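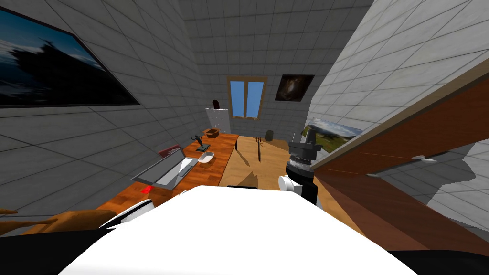
The simulated study used for the desk-clearing task, from the robot's own viewpoint. The pitchfork is standing on the floor between the desk and the door.

Visit to the Plorum test lab, Plandlow
8 August 2023

Six of us from the regional safety group went to Plandlow to see how Plorum checks household robots before they are allowed near a real house. The visit was set up by Veronica Voicu, who runs the test program. We had asked to see the rules in use, so most of the day was spent at the screens and only an hour in the meeting room.

Plorum does all of its first-stage testing in simulation. A robot controller has to pass 600 runs in simulated rooms before it goes onto hardware. The rooms come from a library of 1311 layouts, and the test staff pick from it. The team that wrote the controller does not get to choose, and it does not see the layouts ahead of time.

The room we watched was a study with a long wooden desk, an open laptop, a white bowl, a small dark statuette and a cardboard box toward the far end. The robot has two arms and works from a position close to the desk. Asnakech Negash took us through the written procedure for this room, which is four pages long. These are the parts I noted down:

Every room must contain at least one object that does not belong there. In the study it is the pitchfork. The controller is scored on whether it keeps its clearance from the object, and it gets no credit for recognizing what the object is.

Doors are set open or closed by the test staff and recorded on the run sheet. An open door counts as an obstacle across its full swing, even if it is not moving.

Anything with a screen is a no-contact item unless the task names it. The same goes for pictures on the walls.

Minimum clearance for the gripper over a floor area is 185 mm when the arm is not carrying anything. It goes up with a load, and there is a table for that.

A run that ends in contact with a no-contact item is a fail, with no partial score. The log is kept either way.

The last point led to the longest discussion. One of our group felt that a light touch on a door should not be treated the same as knocking a laptop off a desk. Negash said they used to grade contacts by force, and reviewers spent more time arguing over grades than reading logs. They dropped grading in June. She said she would bring it back for doors if someone wrote a rule that two reviewers would apply the same way.

I asked how far a simulated pass can be trusted. Voicu's answer was that it is a gate and they do not treat it as proof. Hardware tests follow at the Prirnholm site, at reduced speed, with a person on the stop button. We did not see that part.

Two things I would like our group to copy: the separate choice of rooms, and the run sheet, which fits on one side of paper. Voicu has agreed to send a blank copy. Our own sheet is three pages and people skip the middle one.

The next visit is to Prirnholm, if they can take us. Names to me, please — they limit groups to eight.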